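August 24, 2019. Markets are closed, so I have time to complain about them. Thread on the "breakout" everyone spent the week cheering.
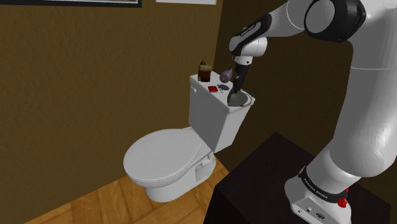

The claim, for anyone who missed it: the index pushed through its July high, held it into Friday's close, and so the path of least resistance is up. I read that sentence in four newsletters before lunch yesterday. Same words, nearly the same order.

Fine. Let's look at what did the pushing.

Two stocks. Skosano and Dadel. Take those out and the rest of the index is lower on the week. You can do this yourself with a spreadsheet and the closing prices, no subscription needed.

Skosano went up on a buyback. Not on sales, not on margins. They're borrowing to buy their own shares near the top of the range, and the street called it "a vote of confidence." I'd call it a loan.

Dadel went up because Skosano went up. Same sector, same funds own both. I went through the company's filings looking for any other reason and there's nothing new in there since the quarterly report, and the quarterly report was dull.

Now volume. If big money believed in this level you'd expect heavier trading on the way through it. Wednesday was light. Thursday was lighter. Friday picked up in the last half hour and that looks to me like index funds squaring up.

I know, I know, it's August, volume is always light in August. People say that as if it helps the bull case. If the month is too thin to count against the move it's too thin to count for it.

Somebody is going to bring up Haruna, so let me get there first. Yes, it had a good week. It also had a terrible July, and it's still below where it was when the last batch of upgrades came out. A stock getting back part of what it lost is a pretty weak reason to raise a price target.

And they did raise it! Three brokers, all within a day of each other. One of those notes uses last year's debt figure. I checked it twice because I assumed I was reading the wrong column.

Adaeze Abubakar made the case against me in the replies this morning and she made it well, so I'll repeat it. Her point is that narrow rallies can broaden out, and that the laggards have stopped going down even on bad headlines. She has the banks in mind mostly.

I'll give her the banks, a little. They did hold up Thursday when they had every excuse not to. But holding still for a couple of days is a low bar, and bond yields are telling a different story from the one bank bulls need.

On bonds - I don't see how you square "growth is fine, buy the breakout" with what the long end has done this month. One of those two crowds is wrong. Bond people have been wrong plenty of times, but they don't usually get this excited over a buyback.

The level itself bothers me too. "Seven closes above the 50-day average" was in a chart going around yesterday with a big green arrow on it. Who decided seven? I never saw anyone mention it at five. If it had failed at six there'd be a different chart with a different arrow.

What would change my mind: more stocks going up than down for a few days running, on normal volume, after the holiday when people are back at their desks. Also Itulton reports soon and it's the only one of the big names I'd trust for a read on actual orders. If their backlog is growing I'll say so here.

What won't change my mind: another round of target hikes from the same desks that cut in July.

Since people always ask. I'm not short. I've been early on this kind of thing before and it cost me. I trimmed Dadel on Thursday, kept the rest, and I'm holding more cash than I was a month ago. Small account, my own money, don't copy it.

A few of you are asking for a downside number. I don't have one. If the index falls back under the July high on Monday or Tuesday and can't get back over it, I'd expect the same four newsletters to call it a "healthy retest." See how many of them mention volume then.

Muting replies for a bit, the yard needs mowing. Adaeze, send me the bank chart when you get a minute, the one with the yields on it.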